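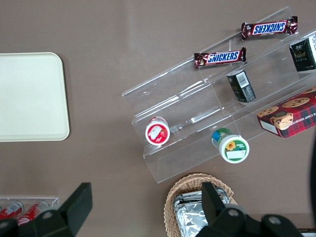
Sunday, June 17, 2018

Can a machine fill a snack shelf yet? Short answer, sort of. Long answer is this page, which I'm putting up in a rush before the train so forgive the spelling.

Background. I've spent the best part of June going round asking one dull question: what would it take for a machine to do the small jobs. Not cars, not chess. Putting the biscuits out. Wiping down. Emptying a dishwasher without smashing a mug. Most of the notes are from Olvera, where the Larnavo people have their workroom, plus a day at a corner shop called Jamisia which does a lot of its own shelves by hand and let me hang about behind the till.

One picture this time. Meant to have more, ran out of day. Notes underneath, in no proper order.

**The stepped stand**

Clear acrylic, three steps, a lip along the front of each. Every shop has one by the till. For a person it's nothing, you lean over and drop the bar in. For a gripper it's a pain. Clear plastic is hard to find with a camera, you mostly get the edges where the light catches, and the lip is just high enough to snag a wrapper on the way down. Ask anyone who's tried. Larnavo's advice was to come in high and let go late. Mine would be to buy a stand in a solid colour, but shops like the clear ones.

**Chocolate bars**

Two Snickers on the top step, one of them upside down to the other. Does it matter? Jamisia says yes, very much, all labels the same way up or it looks like a jumble sale. So "put it on the shelf" and "put it on the shelf properly" are two seperate jobs, and the second one takes far longer. Crimped ends are handy to spot, less handy to hold. Squeeze too hard and you've got a dented bar that won't sell.

**Boxes**

Biscuit box in red tartan, couple of black ones with gold print. Boxes are the easy win, flat sides, sharp corners, they stay the shape you left them. If someone tells you their machine can stock a shelf, ask if they only tried it with boxes. The small black one has a barcode on top and is sat at a tilt, and a tilt is where things start to go wrong. Straightening is a different skill from placing. A person does it with one knuckle without thinking.

**Round tubs**

Red and white one, green and white one with a sunflower on the lid. The green one's on its side. Round things on their side roll, so the lip on the stand earns its keep. Picking up a tub that's lying down and setting it upright means turning the wrist over in a tight space with neighbours either side. I asked at Olvera how often that goes right first time and got a shrug and a "depends on the tub".

**The basket**

Wicker, full of silver foil things packed in close. Worst of the lot for me. Shiny, crinkled, stacked close together, partly out of sight behind a finger. Where does one stop and the next begin? I'd want a proper think myself and I've got fingers. Two flat tips don't slide in between easily. Orico sell a suction cup for this sort of thing, which I haven't tried on foil, and I'd guess crinkles let the air in.

**Cans**

Two red ones lying down in their own clear holder. Cans are fine. Everyone does cans. Stiff, same size every time, and the holder stops them wandering. If I was starting a shop robot business tommorow I'd do cans and nothing else and charge a fortune.

**The empty tray**

Cream, plain, rounded corners, rim hardly raised at all. Looks like the simplest thing on the table, and for putting things into, it is. Lifting it is another matter. Thin rim, not much to grab, and once it's loaded it'll tip if you hold it at one end. Same trouble as a tea tray at home.

**Time**

Now the bit people always ask. I timed a restock at Jamisia, the bars, tubs and boxes round the till, done by hand in between customers. 91 seconds. Includes a chat about the weather. The same sort of job with a machine, on a good run at Larnavo, 13 minutes. And that was with somebody stood next to it the whole time, hand near the stop button.

Slow isn't the end of the world though. If it can go slowly all night with the lights off and the door locked, who cares. The trouble is the someone stood next to it. Until they can go home, you're paying twice.

**At home**

Most of the letters I get are about the kitchen. Will it put the shopping away. Well, a cupboard is a shop shelf with worse light and a door in the way, and half the packets are already open. Foil, tubs, tins, boxes, it's all the same stuff as on the table up there. So if it can't manage the till display it isn't going to manage your larder. I'd want to see 60 items put away in a row with no one helping before I'd let one near my eggs.

**Where I've got to**

- Cans, yes
- Boxes, yes if they start straight
- Chocolate bars, yes, facing the right way, not reliably
- Tubs, upright ok, on their side hit and miss
- Foil bits in a basket, no
- Loaded tray, not that I've seen

Next lot will be laundry, I've had 31 messages asking for socks. Back at Olvera before the end of June if they'll have me. Got a shelf or a chore you want looked at? Send it over, with measurements please, the last one just said "big". Train's in, more later.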